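The Long Afterlife of the Family Computer

By Marion Baxter

Every house in Stistside has a closet, and in every closet is a computer that somebody is going to get around to. Mine went in during a January cold snap, when it began making a sound like a coffee grinder and I bought a laptop to get away from it. I told my husband I'd pull the photos off and drop the thing at recycling that weekend. We have since painted the closet. We moved the computer out to do it, and then we moved the computer back in.

I used to think this was laziness. Then I started asking people at dinner what they had in theirs, and dinner got a lot longer. One couple had seven machines, going back to a beige one that came with a free encyclopedia. A retired dentist kept his because it held his patients' records, or possibly his golf scores, and he wasn't willing to find out which. My sister in Rutum has her late mother-in-law's tower under a tablecloth in the guest room, where it serves as a nightstand. Visitors have complimented her on it.
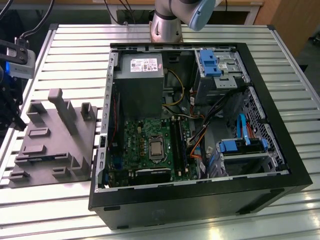

We don't do this with toasters. A toaster dies and by evening it's at the curb, with no one wondering what it knew. But a computer was let in on things. It did the taxes. It heard both sides of the fight over the kitchen remodel, and it has the first four pages of a novel I would pay good money to keep from my children.

The county would like us to get over it. The depot in Biwott takes old electronics two Saturdays a month, between 10 and noon, and the line of cars has the mood of a vet's parking lot. I went in the spring to look around, without bringing anything, and was waved forward three times. The man ahead of me handed over a monitor, a printer and a box of cables, then drove off with a tower still belted into his passenger seat.

He had the cables wrong, too. You can give up the computer if you must, but the cables stay. I have a drawer of them, and I couldn't name the purpose of more than 12. One has a plug at each end that fits nothing made by human hands. I threw it out once and went back for it in my slippers.

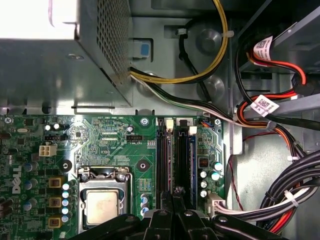 When I finally did carry my machine to the repair shop in Stadell, I rehearsed a little speech about sentimental value. The young woman at the counter didn't need it. She saved everything to a stick the size of a pack of gum and charged me less than lunch. There were 1036 photos on it, and well over half were of a dog we were looking after for a neighbor.

She asked whether I wanted the computer back or should they take care of it. I said I'd think about it. It's in the closet, on the left, behind the vacuum.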